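Monday, late

Rain until lunch, then gray. Took the 202 out to Donddale and got off a stop early because I wanted to walk past the old feed store. It has been painted cream and there is a lawyer in it now.

The archive room opens at ten and I was there a few minutes before. Mrs. Schwaiger had the boxes out on the table already. I had asked for the parish land book from 1895 and the two after it, but the middle one is away for rebinding and won't be back until November. So I worked with what there was.

Found the Kolano lot on the third page I turned to. It is number 2728, which doesn't match the number on Grandpa's deed, and I spent most of an hour thinking I had the wrong family. Then I saw that the whole east side of the creek was renumbered at some point, with the old numbers penciled in the margin in a much smaller hand. Ours is there. The lot ran from the creek up to the mill road, and there was a right of way across the bottom for cattle. Dad always said there was a cattle path and my aunt always said there wasn't. I'll call her this weekend.

The name after ours is Leltard. I have never heard anybody mention them. They held the strip with the spring on it and it passes to us without a price written down, only "by agreement." Could be a marriage. I copied the entry out twice, once for the folder and once for Christos Kontogiannis, who is doing the church registers and may have come across them on his side.

Ate my sandwich on the steps. The bench by the door is gone. A man was pressure washing the war memorial and the noise went right through me, so I didn't stay out long.

In the afternoon I went through the tax rolls, which are dull and badly sorted. The ink has gone brown and the sevens look like ones. I got as far as the letter M and my eyes gave out. Must bring the other glasses next time, and a softer pencil. They won't allow pens and mine was scratching.

Asked about copies. They charge by the page and it has to be paid in coins, so I need to stop at the bank first. Left at ten to four.

Bus back was full. Stood as far as the hospital. Bought onions, rye bread and a light bulb for the hall. The bulb turned out to be the small fitting, so the hall is still dark and I'll have to take it back.

Soup for supper. Wrote up the notes while they were fresh and put the lot numbers in two columns, old and new. There are 3 I can't match. One may only be a blot.

Letter from the dentist, moved to the week after. Knee not bad considering the steps.

Need to write to the county about the missing plat map, and ask Christos whether he still has my folding magnifier. I think I lent it to him in the spring.
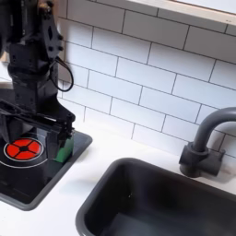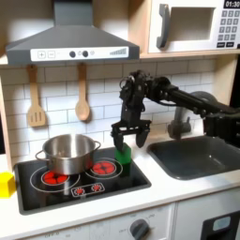 Green block and the black cooktop, both pictures.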